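Search listings Go Advanced search

Build help wanted: two-arm tabletop rig, home workshop, Mumidgate

Part-time, paid, 2 people. Start in February.

The Kusteo build is a two-arm manipulation rig set up at a kitchen table in a house in Mumidgate. It is a private project with a small parts budget. The arms move under manual control. The remaining work is mechanical cleanup, wiring, and a long run of supervised pick-and-place trials on small household items. One person is needed for the build work and one for the trials. A single applicant may ask for both.

Position 1: wiring and mounting

- Reroute the arm cabling so that it stays clear of the gripper through the full range of the wrist.
- Square and re-bolt the aluminum extrusion under the arms. Check for play after each session.
- Make strain reliefs and cable clips. A Nitex printer is available in the Robles Street shared shop, with a laser cutter and a drill press.
- Keep the wiring diagram current. The existing one is two revisions behind.

You should be able to crimp and solder without supervision, read a wiring diagram, and use a torque wrench. Bring your own hand tools if you prefer them. Previous work on robots is useful but not required. Work on CNC machines, 3D printers or stage rigging counts.

Position 2: trial operator

- Lay out the objects, start the run, watch it, stop it when needed, and log the result.
- Log every failed grasp with the object, the approach angle, and what the fingers did.
- Reset the table between runs. A session is 25 runs, and the target for the whole series is 800.
- Clean the finger pads at the end of each session.

No programming is needed. Patience with repetitive work is. The log is a plain spreadsheet and must be filled in during the session, never afterward from memory.

Terms

Sessions are 60 minutes for the operator and are held in daylight hours. Build sessions run longer by agreement. Both positions are paid per session at the end of each month. Closed shoes, no loose sleeves, hair tied back. The stop button stays within reach of the operator at all times. Food for eating is kept off the work table during runs.
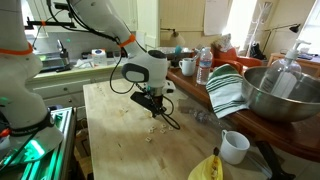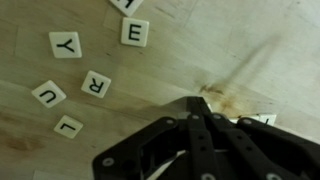 Applicants for either position should send a short note on what they have built or repaired, with the hours they can offer. A resume is optional. For the wiring position, include a sketch of how you would route the cable that hangs in a loop beside the gripper on the white arm, allowing for full wrist rotation. For the trial position, write a log entry for a missed grasp on one of the letter tiles; the tiles lie at mixed angles, so state which way yours was turned. Half a page is enough for both. Replies go out within 2 weeks, and a paid test session follows for those selected.

Apply through the contact form on this listing. Put "Kusteo wiring" or "Kusteo trials" in the subject line.

We use cookies to remember your searches. Accept Settings

Recent listings
Bench space to share, evenings, Robles Street
Wanted: used linear rails, any length
Lathe induction, places open in February
Free to collect: steel shelving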